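Stage and trophy notebook, Bestside workshop

3rd October

Long day, but a good one, and I want to get it all down before I forget which drawer everything went into. The Mavier awards night is in November, and we now have the final list from the organizers: 25 trophies, plus 8 smaller ones for the technical categories (sound, editing, costume and so on).

I spent the morning on the test base. The first pour of resin had come out cloudy again, so I went back to the slower mix and left it alone this time – no poking at it with a stick, much as I wanted to. If it clears overnight I'll call that the recipe and stop fiddling. The weight feels right in the hand, which matters more than people think when a nervous winner has to hold one up and give a speech at the same time.

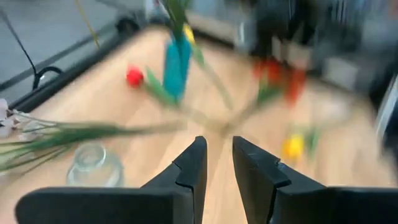 Seating and lights

The Rondach hall has sent over its plan at last. It seats 1,262 with the balcony open, and we've been asked to keep 200 of those near the aisles for nominees and their families, so nobody has to climb over a row of knees to get to the stage. I love this idea and wish every show did it! I've marked them in green on the big copy by the door; please don't use the green pen for anything else.

The walk-up lights need another look. On the old Kiss dimmer the fade is still jumpy at the bottom end, and it would be a shame to have the lifetime award arrive in a flicker. I swapped the cable and it behaved for the rest of the afternoon, but I don't quite trust it yet.

Still to do

Check the cloudy base first thing, before the heaters go on.
Order more felt for the undersides – the dark gray, same as last year.
Ask the organizers how they want the double-barreled names split on the plates.
Run the dimmer for a full hour with the spare cable.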